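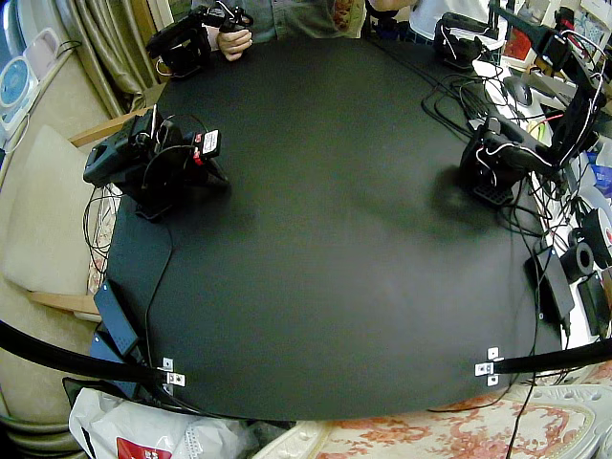 Filed under: Talks & Handouts / Personal Money

Speaker notes, "What Does a Loyalty Card Pay You?"
Forkton Library, evening series, 21st May

Start without the slides. Ask people to get out their wallets and key rings. Hands up if you have a store card or tag on you. Keep them up if you know what it saved you last year, in dollars. Wait. Let the silence go on longer than feels comfortable.

Then my own number. I kept every grocery receipt for a year, July to the end of the next June, and wrote down each one. My total "savings," as printed at the bottom in bold, came to 502 dollars. Sounds great. Say it as if I'm proud of it.

Next question: savings compared to what?

The receipt compares the card price to the shelf price without the card. Who sets the shelf price without the card? The same store. If I sell you a jar of coffee for eight dollars and tell you it was twelve, I haven't given you four dollars. I may have given you something. You'd need to know what the jar costs down the street, and the receipt is silent on that.

(Pause here for the person who says "but it really was twelve." There is always one. Fine, maybe it was. Ask how many people in the store paid twelve. Move on, don't argue.)

So I took the same list to Bainbridge, the discount place with no card at all. Ursina Ammann came with me and did the writing down, so I couldn't cheat. Same sizes where we could match them, nearest size where we couldn't. Of the 502 dollars, I could find 64 that looked like real money to me, meaning I'd have paid that much more at Bainbridge for the same things. The rest was the store marking its own homework.

Be careful with this part. It is one shopper, one town, one year. I don't know what your number is. I'm suspicious of people who take one shopping cart and turn it into a law of nature, and I'd rather not be one of them. Rhydian Wogan has a family of six and buys diapers in bulk, and he may well come out ahead. He says he does. He hasn't kept his receipts.
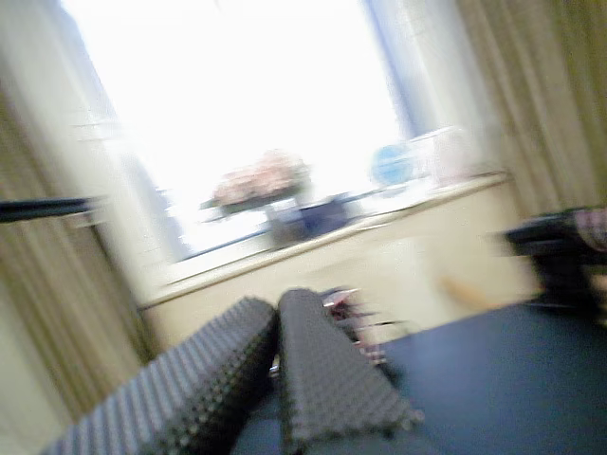 Points. Go slower here, this is where people get lost and I think they're meant to.

Read out my balance: 3,312 points on the Melon card. Ask the room what that's worth. Take guesses. Last time I got everything from "a toaster" to "a flight." On the day I checked, it bought a small jar of honey and a bag of pasta, and I had to add cash for the pasta.

Why points and not cents? I've asked this at two customer service desks. One told me customers like points. The other gave me a leaflet. My guess, and I'll call it a guess, is that a cent is hard to shrink without people noticing. A point can be worth one thing in spring and a bit less in fall, and you'd have to read the terms to find out. Hands up who has read the terms. (I have. They run longer than this talk.)

Mention expiry. My points ran out after a spell of not shopping there. The email warning me went in with the coupons, and I'd stopped opening the coupons.

Slide: the four questions. Leave it up.

1. What would this cost at a store with no card?
2. Would I have bought it anyway?
3. Did I drive past somewhere cheaper to get here?
4. What did I buy two of?

Number 4 got me. I had three bottles of the same salad dressing in the cupboard and I don't much care for it. Each one was listed as a saving. The third was still in there when I moved the shelf to paint behind it.

The data part. Keep it short, because I'm not an expert and the audience can smell it. What I can say is what I got back when I asked for my own records. It was a long file of what I bought and when, plus a few labels the company had put on me. One of them had me down as a pet owner. I have never had a pet. I bought birdseed once for Zdeňka Gajdoš when she had her foot up. So when people tell me these systems know you better than you know yourself, I think about the birdseed.

Doesn't mean it's harmless. A wrong guess can still be sold. I just don't buy the magic version, from the people selling it or from the people frightened of it. 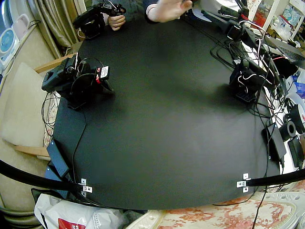

Gas discounts. Only if there's time. The one at Girnelent takes a few cents off a gallon if you've spent enough on groceries in the month. Work it through on the board with the tank size of whoever's in the front row. It comes to less than they expect. Then ask how far out of the way Girnelent is. Emlyn Mathias will want to talk about premium gas. Don't let him.

Objections I should expect:

"It's free, so what's the harm?" Perhaps none. If you shop there anyway and would buy the same things, take the card and take the discount. I still have mine. My complaint is with the number in bold.

"They can't all be in on it." I'm not saying anybody is in on anything. Stores want you to come back, and it's a legal and pretty old trick.

"You sound like you hate shopping." I do, a bit.

What I'd like them to try: keep receipts for one month. Pick ten things you buy all the time and price them somewhere else. Write it in a notebook, not an app, unless the app is yours. Wyn Bevan has blank price sheets by the door. They're plain paper with columns, and he'd like the pens back.

Questions until the library closes at eight. Stack the chairs on the left side.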